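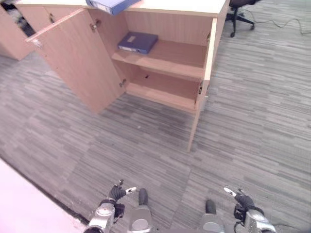 Fig. 1. Records cabinet, left door open. Blue binder on the middle shelf.

May, Prestbridge workshop. Damping trial, entry 3

Started 8:40. Continuing with the laminated floor samples from Rindine. Purpose is to find out whether the new underlay adhesive is responsible for the drop in damping that Naveen measured on the second batch, or whether the change comes from the timber.

Samples as before: spruce strips, glued to the underlay, clamped at one end, free at the other. Tap at the free end, record the decay, fit the envelope over the first 13 cycles. Beyond that the signal sits too close to the noise from the ventilation and the fit wanders. Pramila would like more cycles. I don't think they are there to be had in this building.

Clamp torque kept the same for all strips. Re-checked the torque wrench against Geeta's one before starting and the two agreed. Accelerometer waxed on, cable taped back along the strip and off at the clamp end. On the last run the cable hung free and I think it was adding damping of its own, so the entry 2 values should be treated as upper limits. I have pencilled a note beside them.

Batch A (old adhesive)
Decay clean on every strip. Spread between strips is small. Nothing to report.

Batch B (new adhesive)
First two strips gave a beat in the decay. Moved the tap point to the centreline and the beat went away, so it was a torsional mode coming through and nothing to do with the glue. Repeated both strips. Damping is lower than batch A, same direction as Naveen found, but the gap is smaller than his. His strips were tapped by hand and mine with the pendulum, which may be all there is to it.

Batch C (new adhesive, old timber)
This is the set that should separate the two causes. Gizella Mészáros cut the strips from offcuts of the batch A boards and glued them up with the new adhesive. Results fall nearly on top of batch A. If that holds, the adhesive is cleared and the timber is the thing to look at.

Caution on that. The batch C strips had four fewer days to cure than the others. Under-cured glue would be expected to raise the damping and could hide a real drop. Will leave the set on the rack and repeat it next week with no other change.

Counts: 1,372 taps logged so far across all entries, of which the fitting script rejected 3 for clipping. All three were mine, pendulum released from the wrong notch. Gain left alone.

Script note: the Sikora logger writes its time column in milliseconds and the older one in seconds. The script now reads the header and converts. Before this fix it took the older files as they came, and gave silly frequencies without complaining. Anyone still running their own copy should replace it.

Density: weighed and measured the batch A and B strips after lunch. B is lighter. Rings on the B strips are wider to the eye but I have not measured them. Urmila says Rarateck changed mills over the summer, which would fit, but that is second hand and I have asked her for the delivery notes.

Moisture meter reads high on everything today, the reference block included. Battery changed, no difference. Took the block reading as the offset and wrote down both raw and corrected values. The meter needs to go back for calibration in any case.

To do
- Repeat batch C after full cure.
- Ring width on A and B, five places per strip.
- Ask Naveen for two of his original strips and run them on the pendulum.
- Try one strip at half clamp torque to see how much of the loss is in the clamp.
- Meter to calibration.

Raw files are on the shared drive under the trial number, last file is 2786. Run 2785 is a duplicate of 2784, saved twice, ignore it.

Stopped 16:10. Strips left on the rack, clamp backed off.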